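Monday, late, tea gone cold. Quick one before I forget what we did.

So the question all month has been: does the head view help, or is it dead weight? Zerard (our policy, the name stuck, sorry) learns from people doing things with two hand-held grippers. Each gripper has its own camera. Then there's a further view from up at head height. More data, more storage, more syncing pain. Worth it? I had a bet with myself that it wasn't.

Doors and handles today. Handles are nasty — the fingers hide the very thing you're trying to grab, and once you've closed on it the gripper view hardly changes.

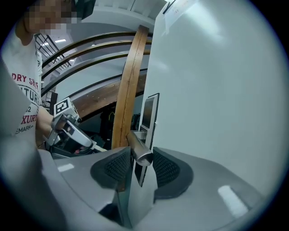
*Gripper view. Pads shut on the handle, other gripper coming in from the left.*

Look how much of that is just gripper and white door. If you're a small network trying to work out where your other hand has got to, you do get a bit of it there, marker cube and all, but only when the two hands happen to be close and pointing the right way. Most of the time they aren't.

Results then. Trained it twice, same demos, same seed, same everything. 44 held-out clips, scored on whether the predicted grasp point lands on the handle.

- gripper cameras only: 2 of the 44 wrong on one-handed grabs, so basically fine
- gripper cameras only, both hands: much worse, it drifts off down the door
- gripper plus head view, both hands: 79 per cent right

I was expecting teh head view to add nothing on the single grabs and that bit was true. Two hands is where it earns its keep. Bet lost. 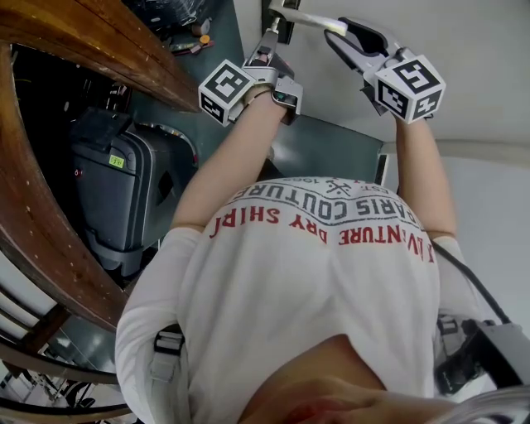

*Same job from the head. Both grippers meeting up at the top.*

From up there you get both arms, both cubes and where they're heading, all in one go. The price is a load of stuff you don't want, like shirt, floor, handrail, a suitcase. I tried cropping to the top half and it did slightly worse?? No idea. Maybe the elbows matter. Maybe it's noise — one seed, dont quote me.

Things that went wrong:

Mamo (the sync script) was off by 8 frames on the first batch. Spotted it because the gripper closed on thin air in the overlay. Fixed, reran, lost the afternoon.

Rodo still falls over if a cube goes out of view for too long. It guesses, and guesses badly, and then the track snaps back and you get a jump that the policy happily learns. Need to throw those bits out properly. At the moment I'm doing it by eye.

Next: more seeds, obviously. Then the same split on the Memano set, drawers mostly, where I think the gap will be smaller. Also want to try dropping the head view at random in training so it doesn't lean on it too hard.

Will put the numbers in a proper table when there's more than one seed of them. Bed.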